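# Arm Cell Gallery, Warkthorpe Plant

At Warkthorpe we pack small parts for Holmgren, and until last May all of it was done by hand on two benches. A lot of our people had sore wrists by the end of a shift. The plan for the Gallwood line is to give the pick work to arms and move the packers to checking, setup and repair.

Before any job goes to the floor, it is built in simulation. The renders on this page come from that stage. Packers sit in on the reviews and can ask for changes to the layout. So far they have asked for 20, and most went in.

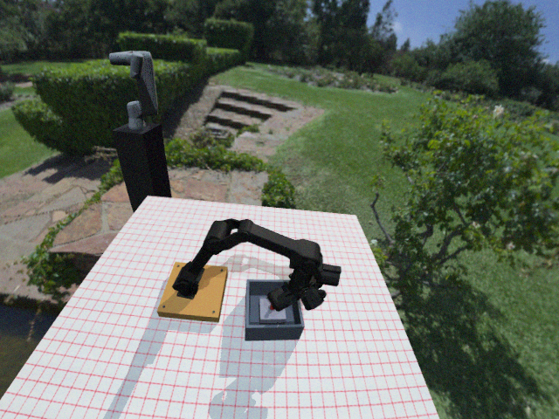 Black arm on its orange-yellow board, gripper down at the tray.

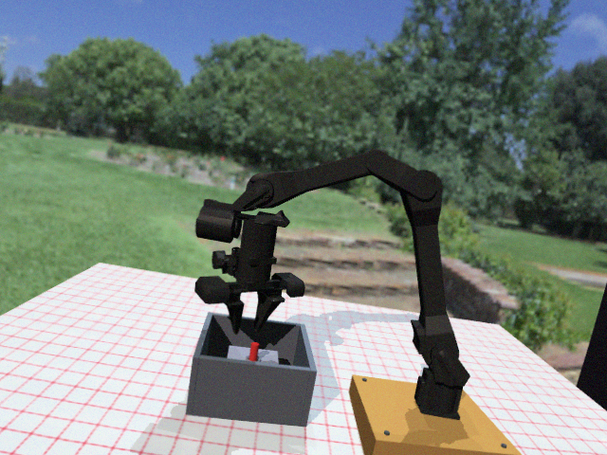 Gripper open above the box, with the small red piece still standing free of both fingers.

*Page last changed: May, by the Gallwood line team*

The pick job needs four people per shift on the old benches. With the arms it will need one to watch the cell and one to load trays. The other two move to final check, at the same pay grade. Training for the watch job takes roughly 80 hours and is done on paid time.

Some packers like the change and some do not. The main complaint is that watching is dull compared with packing, so the watch job will rotate every two hours.

The hand benches stay in place for Wellix orders under 400 pieces, where setup would take longer than the job. Questions about training places go to the shift office.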